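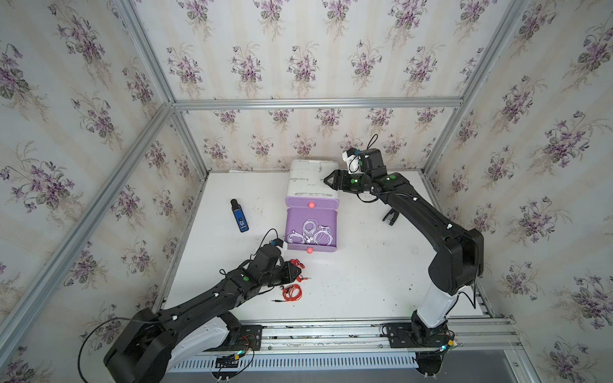 Small storage is the subject Hina Niazi is asked about most often in her work as household programs coordinator at Stilthorpe, the residential advice service. Her workshop on desks and tabletops is offered each August to residents moving into furnished rooms. She teaches it with ordinary pieces that have seen some use, such as a white drawer box with scuffed sides, a lavender drawer front and a round knob, and with the items that tend to end up beside one, red earphones in a tangle among them.

"People arrive expecting to be told what to buy," Ms. Niazi said. "We ask them to bring what they already own. A box with marks on it holds as much as a new one."

The workshop is open to 100 residents a year and is taught in groups of five. Participants begin by clearing a surface and returning only the items used daily. Cords are handled next. Ms. Niazi recommends winding earphones loosely around two fingers, securing them with a soft tie, and giving them a drawer of their own.

"A cord put away with keys and pens will be knotted by the end of the week," she said. "I would give it the upper drawer, where the hand goes first. Coins and spare batteries can go lower down."

Orla Fahy, who oversees furnishings at the Vullness residence, has adopted the same approach in the 300 rooms under her supervision. She noted that color is of practical help to residents who share a desk.

"If one person's drawer is purple, there is no need for a label," Ms. Fahy said. "We had used labels for years, and they peeled."

On the care of painted and plastic surfaces, both women advise restraint. Ms. Fahy's staff use a damp cloth and a little dish soap, and test any stronger cleaner on the back of the piece. Dark scuffs that remain after a second cleaning are left alone.

Ms. Niazi is now preparing a session on bedside tables. Residents may register at the Stilthorpe front office.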